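Search this repo... Go

# Druramel Door Pack – README

Door handling add-on for two-arm mobile robots. Sold by Furnival, this repo is the notes and config that go with the evaluation licence. Last edit July 8, 2020.

## What you get

- lever handle detector, head camera plus wrist camera
- approach planner, left or right arm
- 569 recorded episodes, bathroom and bedroom doors only
- config files for 2 gripper types

Not included: knobs, sliding doors, anything with a closer on it. Closers are planned for August, no promise.

## Bathroom set

Recorded at the Putley site. Tight rooms, stone counters, glossy tile. Reflections are the main headache – the detector likes to fire on bright spots on polished walls. Set `min_handle_len` before you do anything else.

Head view gives you the door, handle side and clutter near the path. Counter corners matter more than people expect, the arm has to clear them on the way in.
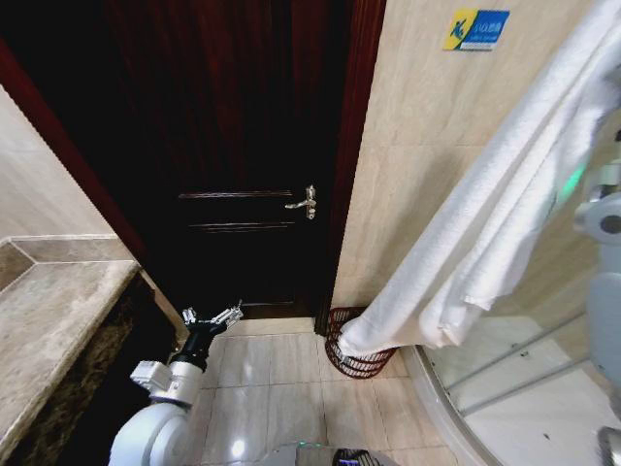

*Head view, bathroom set. Door ajar, left gripper open and pointed at the lever.*

Episodes are labeled by start state: shut, ajar, open. Ajar is the smallest group by far. If you train on it alone you will get bad results, mix in shut.

Towels, bins and signs are left where they are. We don't tidy up and you shouldnt filter them out either, customers rooms look like that.

## Wrist view

Use this for the last part of the approach. Handle should be in view before the planner hands over. If its not, back off and retry, max 3 tries, then the episode gets marked failed.

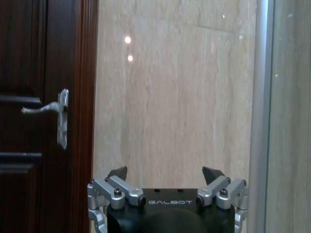 *Wrist view, same room. Lever on the left, wall reflections near the middle, fingertips apart.*

Shower glass and metal frames mess with depth. Mask them or drop the depth channel – Trondano config does the second, works ok for us.

## Known problems

- dark door + dark trim: edge finder sometimes picks the casing instead of the door
- lever direction guessed wrong on ornate backplates
- 6 episodes have no wrist stream, listed in `missing.txt`
- handover timing is off on older firmware, update first

## Quick start

1. Unpack into `doors/`
2. Copy the config for your gripper
3. Run `check_streams` and read the output, all of it
4. Run `replay` on one ajar episode before trying a real door

## Licence

Evaluation only. No resale, no reposting of episodes. Full terms in `LICENCE.txt`, questions go through the Furnival support form.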